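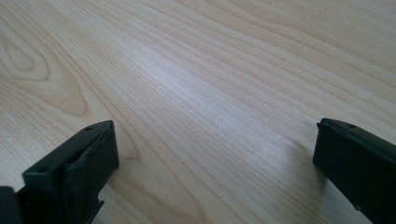

From: Shayne Trevaskis
To: woodwork-finish list
Date: December 18, 2022
Subject: Re: Pale tabletop, veneer or solid, and what to put on it

Yu-ting Wan wrote:
> I have bought the table secondhand and the seller knew it only as
> "Bråten". Pale wood, rounded corners, a cable hole near one end.
> Two questions. Is the top veneered? And can I wax over whatever
> finish is on it? I have a tin of Pandico paste left over from a
> chest of drawers. The table will be used for sorting and folding
> laundry, so it should not shed anything onto cloth.

Yu-ting,

First question. I would say veneer. The figure at upper left is a cathedral, a set of nested loops, and the grain straightens out to the right of it. Flat-sliced veneer gives that pattern. So does a flat-sawn board, so the face on its own does not settle the matter. Look into the cable hole with a flashlight. On a veneered top the edge of the hole will show a thin face layer over a core, unless a liner covers it.
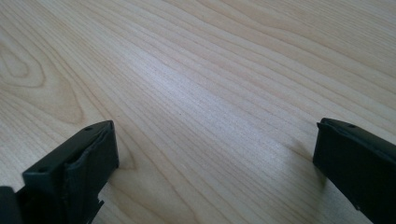 Tabletop grain, cathedral figure at upper left, reflected light across the middle.

The sheen tells you there is a finish, but not which one. Try a drop of denatured alcohol on the underside, if the underside is finished too. Shellac goes tacky within a minute. Lacquer needs lacquer thinner to soften. If neither does anything, assume a catalyzed or water-based coating and leave it alone.

Second question. Paste wax will sit on top of any of these, but I would not use it on a laundry table. Wax transfers to cloth under pressure, more so if the cloth is warm. I tested Pandico and Porkia on two offcuts in January, 8 coats of nothing but patience between them, and both left a mark on white cotton after 12 hours under a weight.
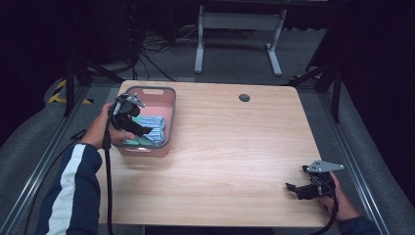

For folding and for lifting cloths in and out of a plastic basket, a sound factory finish needs only a damp cloth and then a dry one. Watch the bottom of the basket. Molded plastic often has a raised seam there, and grit caught under it will cut fine arcs into the coating. Four felt dots will cure that – the 12 mm size is enough.

If you do find wear later, scuff with a gray pad, not 40 grit as someone suggested in the other thread. 40 will be through a veneer before you have finished the first pass.

I still have the Drenarari sample sheets if you want to compare the grain. They are unfinished, so allow for the color shift.

Shayne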